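Filed under: Workshop Notes / Finishes & Restoration

June 27, 2025

Wax test, third go. Mercedes wants a yes or no on the Hisby hard wax before we order more, and I still can't give her one. The tin promises a cured film overnight. I've now done three sets of boards and the only thing I trust is that the smell is gone by morning.

Setup as before: offcuts from the Tedesco job, sanded to 150, one coat rubbed in with a cotton pad, left on the rack by the back wall. Half of them got a second coat the next day. Wilfredo weighed out the wax this time, because last time I did it by eye and Saodah was right to complain.

Rub test with the felt block, 151 strokes (meant to stop at 150, lost my place). One-coat boards went dull in a stripe. Two-coat boards went dull in a slightly narrower stripe. Bayu calls that a clear improvement. I'd call it a difference I could get by leaning on the block less, and neither of us was blindfolded.

Water ring test next. Glass left standing 56 minutes, wiped, checked under the raking lamp. Rings on everything, including the shellac control, so either the test is too harsh or the control was bad. I suspect the control. That shellac has been open since before Tegan started here. 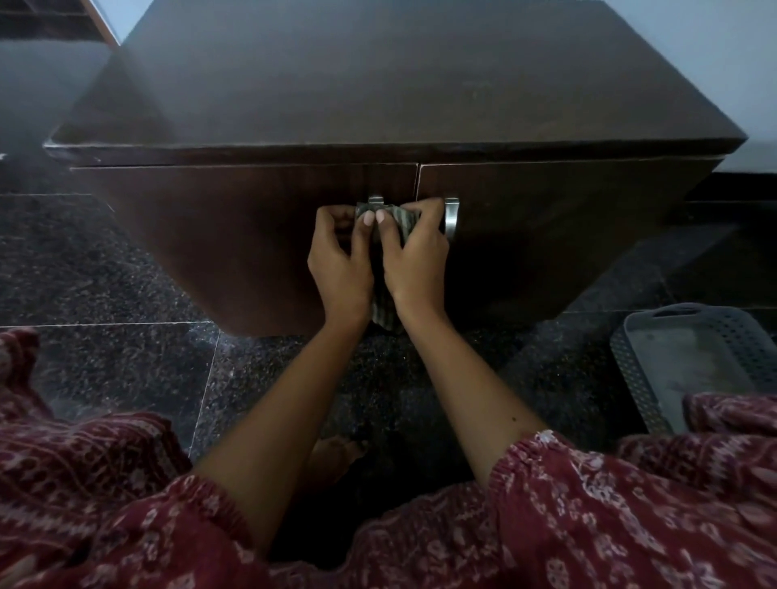 How long should a waxed top be left before anything is put on it?

Three days if the shop is warm, a week if it isn't, and longer for anything heavy. The tin says overnight, and our test boards still took a thumbprint at 30 hours.

Tegan passed on a claim from the Rurkport rep that the wax survives 3000 wipes with a damp cloth. I asked what cloth, how damp and who was wiping. No reply so far. Until there's a sheet with a method on it I'm treating the number as advertising. She says I treat everything as advertising.

Cost, for Mercedes: one tin is 900 g and we got through a third of it on boards alone, with a lot left in the pads. Paste wax does the same job for less as far as I can see, and we already know how it fails.

Still to do: fresh shellac for the control. Repeat the rub test with Saodah doing the strokes and not knowing which board is which. Mark the boards on the back, in pencil, since the marker bled through on two of them. No order until then.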